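Gallery: teaching Cluta to fold

We're gathering examples so that Cluta can learn to handle clothes, and it's going brilliantly! Hema Hegde guides the arm, Bhavana Annamalai checks each recording, and our target is 2,000 good ones.
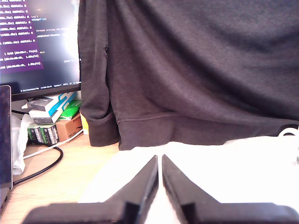
Dark clothes are my favourite part of the set. We have 26 garments so far, and the plain ones give the model very little pattern to go on, so the creases matter a lot. A charcoal top like this one has lovely soft folds, and against the bright white surface the ribbed edge is easy to pick out – just the sort of detail we want plenty of. Hema can do up to 36 recordings in a session, and Bhavana drops any where the fingers leave the camera's view. Towels come next, then the odd socks – I can't wait for those!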